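Gateway scanning vs endpoint only – small office, shared storage

lyao_katus
We have 29 machines and one file server. Endpoint protection is Jakon on everything, managed centrally. Our reseller is now pushing Tesidier as a scanning gateway in front of the shared storage, priced per seat. Does a second engine at that point catch anything the endpoint client would miss? Mostly Office documents, zip archives and exported video.

hjxue
It catches files that arrive from devices without the client. If contractors upload from their own phones or laptops, that is your gap. If every upload comes from a managed machine, the gain is small.

Shiyu Hao
Disagree with "small". Two engines have different signature update times. We ran both for a month in August and the gateway flagged 13 files that the endpoint client had passed. Four were confirmed bad, the rest were macro templates.

hjxue
So nine false positives out of 13. Someone has to release those by hand.

Shiyu Hao
Yes, and it took less time than rebuilding one laptop.

lyao_katus
Contractors do upload, though only to one folder. What happens with large files? Jakon skips archives over 200 MB by default and I have never changed it.

Lihua Jiang
Tesidier holds the upload until the scan finishes, so a large archive looks stuck to the person sending it. You can set it to release first and scan after, but then you have a window in which the file can be opened. Check the nested archive depth as well. Ours was set to two.

I put a test set through it on Friday: 2,876 files, mixed types, images included. No detections on the JPEGs, as expected.

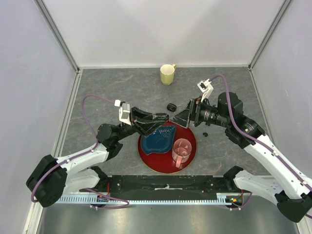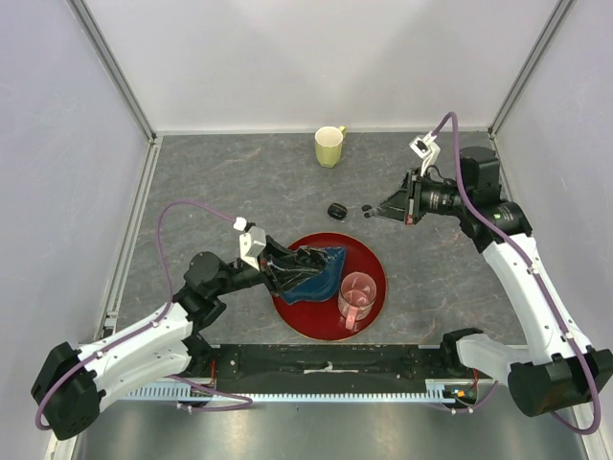

Both photos: robot arms, blue dish and red plate

Previews were fine in the web client. The EXIF block was stripped on both until I turned off "sanitise metadata", so look at that setting if anyone depends on capture times.

hjxue
Stripping metadata by default on a storage gateway is a poor choice. It changes the file hash, and your backup will treat every image as modified.

Lihua Jiang
Agreed. It is on in the "strict" profile only – "standard" leaves files untouched.

huiling.cui
Cheaper option: put the contractor folder on its own share, scan that share on a schedule with the engine you already pay for, and move clean files across with a script. No extra seats.

Shiyu Hao
A scheduled scan with the same engine does not give you a second opinion.

huiling.cui
He asked about unmanaged devices. It covers those.

lyao_katus
I will try the separate share first and raise the archive limit. Does the Jakon scheduler honour per-folder exclusions, or only the global list?

hjxue
Global only, unless you are on the server licence.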